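Ticket: Dell desktop, intermittent "no boot device" at power-on
Site: Clorthorpe office, accounts
Opened: Dec 10, 2021
Assigned: Guangming Xiao
Status: monitoring

User reports the machine stops at a black screen on cold start, with a message that no boot device is found. A second attempt usually gets it into Windows. First seen in September, now happening most mornings. No recent changes apart from the Ridovov backup agent, which was rolled out to all desks.

Checked the BIOS first. Drive listed on 3 of 6 cold starts, missing on the rest. Boot order correct. Powered down, mains lead out, side panel off.

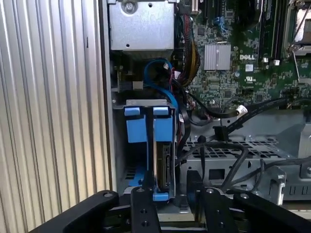 Drive is in the carrier with the blue tabs. Squeezed both tabs, slid the carrier forward and refitted it. No change on the next start, so the carrier is not the cause - moved on to the cabling. Reseated the power connector at the drive, then the data cable at both ends. The board end went in slightly further than before.

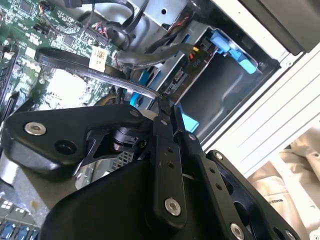
Left the front panel header and the rest of the board wiring alone. Do not pull on the data cable to test it; press on the connector body only.

Results after reseating: drive detected on every cold start. Short drive self-test passed. SMART shows over 800 power cycles, no reallocated sectors. Backup agent ruled out, as the fault occurs before Windows loads.

Replacement SATA cable requested from Jafri stores in case the fault returns. If it does, fit the new cable and use the next free port. Trekville has the same model on reception, no fault reported there.

Ticket to stay open until the user confirms.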